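Moving to Hurkum for a year – which side of the river?

bwrobel
My wife and I are taking a year out from May and have more or less settled on Hurkum. We both work remotely, so we need decent internet and a quiet second room. Neither of us drives. Is the old harbour side still the place to look, or has everyone moved over to Akulitz? We've seen flats in both and the Akulitz ones look bigger for the same money.

Nazma_A
Harbour side, without much hesitation. You can walk to the market, the clinic and the ferry. Akulitz is fine if you have a car. The bus stops at 8 in the evening and after that you're paying for a taxi or walking up the hill in the dark.

tharindu_h
Disagree with that. I've lived in Akulitz for 3 years and never owned a car. There's a bakery, a small supermarket and a pharmacy all on the main street. The harbour is pleasant for a fortnight, but in high season the bars go on until 2 am and you won't get your quiet second room. The day trippers are all on that side too.

Nazma_A
It depends on the street. Two rows back from the front you hear very little. I'm on the lane behind the fish market and sleep with the windows open.

nbarasa
Whichever side you pick, ask what the electricity costs before you sign. Many landlords leave it out of the rent, and air conditioning in August can add 100 a month. My first place had one old unit in the bedroom and that was bad enough.

Also check the kitchen. Long lets here are often rented bare, so you may be buying your own fridge. Ours at least came with the cupboards and tiles in.

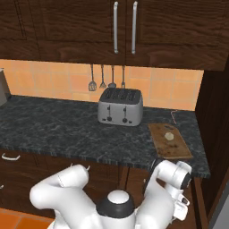

Hurkum Newcomers' Club – Housing and Long Lets

bwrobel
Thanks, I hadn't thought about the electricity. What about internet? One agent told us Clulteck covers the whole town.

tharindu_h
Clulteck covers most of it. I get 40 down on a good day, which is enough for video calls. Ask for the exact building, as two doors along can be a different story.

sofia.sf
I had Clulteck on the harbour side and gave up after one winter. It dropped every time it rained hard. I use Shi now and have had no trouble, though the contract is longer.

tharindu_h
Shi don't connect new customers in Akulitz at the moment, as far as I know. If that matters to you, I suppose it's a point for the harbour.

Nazma_A
I'll take it.

sofia.sf
One more thing on the bus. The number 26 runs later than 8 in summer, so Nazma is right for winter only. The timetable on the shelter by the ferry is the one to trust. The one online is old.

Nazma_A
Fair enough, I'm rarely on it in summer.

nbarasa
I'd book somewhere for the first month and look in person. Prices on the agency sites are set for people who haven't arrived yet. The noticeboard in the post office usually has a few flats let directly by the owner, and some will come down a bit for a full year. Bring someone who speaks the language, at least for reading the contract – mine had a clause about repainting that I missed completely.

bwrobel
That sounds sensible. We'll take a month on the harbour side, see how the noise is, and go over to Akulitz a few times on the bus. Is the post office open in the afternoon?

sofia.sf
Mornings only, shuts at 1 pm.

14 replies · 6 people found this thread helpful · Share (2)

Contact the moderators | © Hurkum Newcomers' Club | Back to top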